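Search this site Enter keywords Go

How to Budget for a Two-Arm Robot Cell Without Crying in December

Posted Thursday, July 28, 2022, by the bench notes editor

The arms are the part you'll get approved. Everyone likes the arms. You put the arms on a slide, a manager nods, and the purchase order goes out before lunch. Then you spend the rest of the fiscal year asking for brackets.

I've now planned three of these small cells, two at our Ellstead shop and one at Tendthorpe, and the budgets have gone from laughable to merely wrong. What follows is the order I'd work in if I had to do it again, which I do, starting next month. It's written for a bench-sized cell with a pair of light arms doing handling work: picking, sorting, bagging, unbagging. If you're buying something that needs a crane to deliver it, you want a different page and a better-dressed author.

Step 1. Write down the job before you open a catalog

One paragraph. What goes in, what comes out, how heavy the heaviest thing is, how floppy the floppiest thing is. Floppy costs more than heavy. A can of beans is a solved problem. A bag with the top half open is a budget line.

Our first paragraph at Ellstead said "general handling." This is not a job. We bought for general handling and got a setup that was equally mediocre at everything, in two colors of tape. The Tendthorpe paragraph said groceries, loose and bagged, into a basket, nothing over two pounds. That one sentence saved us from a bigger arm, a bigger power supply and a long talk with the landlord.

Read the paragraph to whoever will stand next to the thing all day. They will correct it. Let them.

Step 2. Decide whether you need two arms

You might not. One arm and a good fixture will do a surprising amount, and the fixture never needs a firmware update. The case for a second arm is that something has to be held while something else happens to it. Bags, lids, cloth, anything with a zipper.

If you can't name the thing being held, price one arm and a frame wide enough for a second. Leave bolt holes. Future you will either be grateful or will have moved to another department.

Step 3. Split the budget before you get quotes

Do this part in pencil, before a salesperson has improved your mood. My current split puts 65 percent of the money in the arms, grippers and wrist cameras. The rest goes to everything people forget, and it goes quickly.

On the first cell I gave the arms nearly everything and figured the leftovers would cover "misc." Misc turned out to be a frame, two mounting plates, a work light, a computer that could keep up with the cameras, and a cable that cost as much as a decent pair of shoes. We ran out of money with the arms sitting in their foam.

Keep a line for shipping, and keep it separate. Arms come in boxes the size of an armchair. Someone has to sign for them, and that person will be at the dentist.

Step 4. Get the quotes so you can compare them

Ask every supplier for the same list: arm, controller, gripper, spare gripper fingers, power supply, cables, mounting hardware, software license, and the renewal price of that license in year two. You'll get back a set of PDFs that share no vocabulary whatsoever. One includes a "starter kit." Another charges for the emergency stop, which seems bold.

Retype everything into one sheet with your own names down the side. Blank cells are your questions. Send those back and wait. Lead times go in the sheet too, in weeks, and then add the supplier's holiday shutdown if you're ordering anywhere near December. I was told 6 weeks once. They were nice weeks and there were a lot more of them.

The quote for our frame extrusion came in at $1,013 from Nisbet, the local supply house we use for metal, cut to length with the end caps. I mention the end caps because we left them off the first time and everybody in the shop had the same scratch on the same forearm.

Step 5. Budget for the box

By the box I mean the frame, the walls, the floor and the light. People skip the walls. Don't. Walls keep the camera view from changing every time somebody in a bright sweater goes for coffee, and they give you something to hang things on. Dark and dull is fine. You aren't selling it.

Aluminum extrusion is expensive for what it is and worth it anyway, because you will put every rail in the wrong place once. Buy extra slot nuts. Then take the number you wrote down and double it, since half of them will end up inside the vacuum.

The work surface should be cheap and easy to swap. We keep a few cloths with different prints, bought at a discount store for less than the cost of filing the expense report. A patterned cloth makes the cameras work a bit harder, and I'd like to know about that kind of trouble early. The heavy rubber mat we bought from a catalog is now under somebody's desk.

Step 6. Budget for the stuff in the box

Props and consumables get their own line. If the job is groceries, you are buying groceries, every week, and accounting will want to know why the robotics code has oranges on it. Write the explanation once, save it, paste it forever. Ours is called Selommont, after the project, and lives in a shared folder with the receipts.

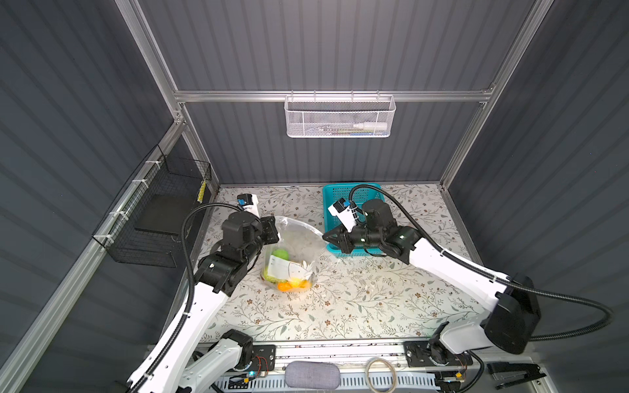

Produce goes off, bags tear, labels peel, and a plastic basket will crack the day before a visit. Multiply a week's shopping by the number of weeks you plan to run and don't round down. Include a hand broom. Crumbs get everywhere, and I've lost most of a morning to one that wasn't anywhere near the part I was blaming.

Storage goes on this line too. A wire-mesh basket hooked over a crossbar costs next to nothing and takes care of the small things that otherwise pile up on the base. Zip-tie another to a side rail. Check that neither one hangs where an elbow wants to go, at full reach, with the cable attached. Cables swing wider than arms do, and arms get all the attention.

Step 7. Cables, zip ties and other humiliations

Count the cable runs on your drawing, then add slack for every joint that turns. Corrugated sleeve is sold by length and you'll want more than you think. So are zip ties, which I now order in a quantity that made purchasing call me.

Add one spare of any cable that goes to a wrist. It's the cable that moves most, so it's the cable that quits. When it does, you'll have two working arms, a full crew and no picture from one gripper, and the replacement will be coming from another continent.

Step 8. Put people in the budget

Setup takes hours. Somebody bolts the bases down, somebody finds out the bench isn't level, somebody spends an afternoon with calibration. Price those hours even if they belong to staff you already pay. Otherwise the cell looks free to build, and next year you'll be asked to build it for free.

Running it takes hours as well. Shopping, resetting the props, wiping down, looking for the stapler. We budget a half day a week per cell for upkeep and use all of it.

Step 9. Hold something back

Keep a reserve and don't give it an interesting name. I called ours "expansion fund" once and it was expanded into somebody else's project by spring. "Replacement parts and fees" has been left alone for two budget cycles.

Spend it on gripper fingers first, then the spare power supply. If there's money left near the end of the year, buy the license renewal early and more extrusion. Do not buy a third arm. I know it's on sale.

If you want the blank version of my comparison sheet, write to the address at the bottom and say which spreadsheet program you use. It has a tab called "old do not use" that you should use, because the shipping formula only works in that one.

Contact the editor | Copyright 2022 | Back to top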